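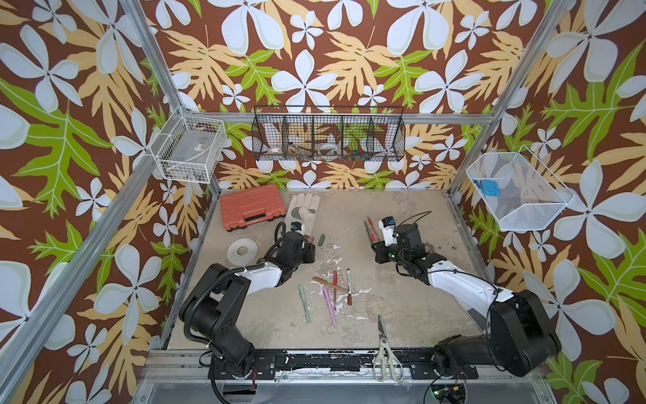 Frequently asked questions about the small tools and pens box

These are the questions we receive most often from guests and members of the Hostia workshop. If your question is not in the list, please write to Kadir Bilgin at the front desk.

What belongs in the toolbox and what does not?

The toolbox is for hand tools and for small parts which go with them. Pens and markers do not go in the toolbox. They have their own tray on the shelf, because the ink can leak and then the handles become sticky. Gloves also stay outside.

Do I have to sort the pens by color?

No. We ask only that you separate pens from markers. Before you put a marker back, push the cap until you hear the click. If you find a cap alone, please look for its marker first, also under the bench. Caps without a marker go in the small jar near the door.

How do I know if a marker is still good?

Draw a short line on scrap paper. If the line is pale, lay the marker flat for one night and try again. After 3 tries it can go to the bin.

One of the gloves is missing. Can I take a single one?

Please don't, if your work needs protection for both hands. Single gloves are kept in a drawer marked Padness, which is the name of our old supplier and we never changed the label. Very often the second glove comes back after 2 or 3 days, in somebody's coat pocket.

Can the work gloves be washed?

The fabric ones, yes, in cool water with a little soap. Dry them in the air, not on the radiator. Gloves with oil on them should be given to Necati Dönmez, who will decide if they can be saved.

Where do I put grinding and cutting discs?

Discs lie flat in the Uysal cabinet, locker 163, never at the bottom of a toolbox under heavy things. A disc which fell on the floor must not be used again until Necati has looked at it. This rule is also for discs that look perfect.

The floor has paint on it. Should I clean it?

Old dry paint can stay. Fresh paint please wipe immediately with a damp cloth. Crumbs and dust you can sweep with the soft brush. We do a big cleaning of all floors in May and the bench area is closed for that morning.

Who chose the wallpaper with the flowers?

It was voted by the members. We have no rolls left, so please do not tape drawings or lists on it.

I left something of mine between the tools. How can I get it back?

Write it in the Finder, the notebook with the string next to the sink. Put your name, the object and where you worked. Kadir reads it every evening before closing.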